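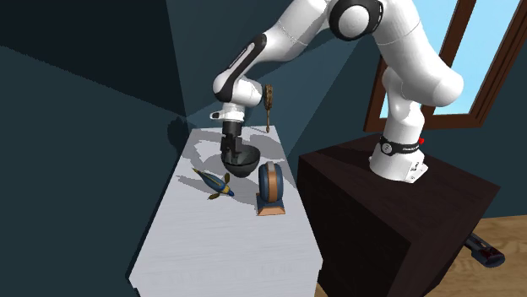 Pratance budget forum: your questions

What is the Pratance budget forum?
It's an open evening where people living in Pratance talk through how the town's money gets spent next year, and what that means for jobs and local businesses. We've run it for 3 years and it gets livelier every time!

Who can come?
Anyone who lives, works or runs a business in the town. You don't need to belong to a party or know a thing about economics. Some of the best questions last year came from people who had never been to a public meeting before.

Is it run by the council?
No. Wakelier, our residents' group, organises it. Councillors are invited and get the same speaking time as everybody else, five minutes each (and yes, we do ring the bell on them).

How many people turn up?
Last year we had 235, which filled the hall and most of the corridor. Do come early if you'd like a seat near the front.
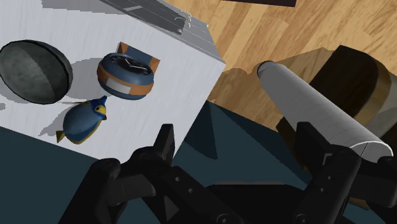
Will business rates be discussed?
Very much so. Shop owners on the high street have asked for a longer slot, so rates and empty premises now have the first 65 minutes. Wages, apprenticeships and the bus subsidy follow after the tea break.

What is the Shojaei plan?
It's the proposal to move part of the roads budget into small grants for new employers. People feel strongly on both sides and we love that. A short summary will be on every chair, with the arguments for and against given equal room.

Can I send a question in beforehand?
Please do! Use the form on our contact page or drop a note through the door at the Greta reading room. We read them out without names unless you tell us otherwise.

Does anything come of it?
We send a full written record to every councillor in November, before the budget vote. Two years ago the late bus was kept on after so many of you spoke up for it.

Is there step-free access?
Yes, by the side door on the car park. A hearing loop is fitted in the main hall, and children are welcome throughout.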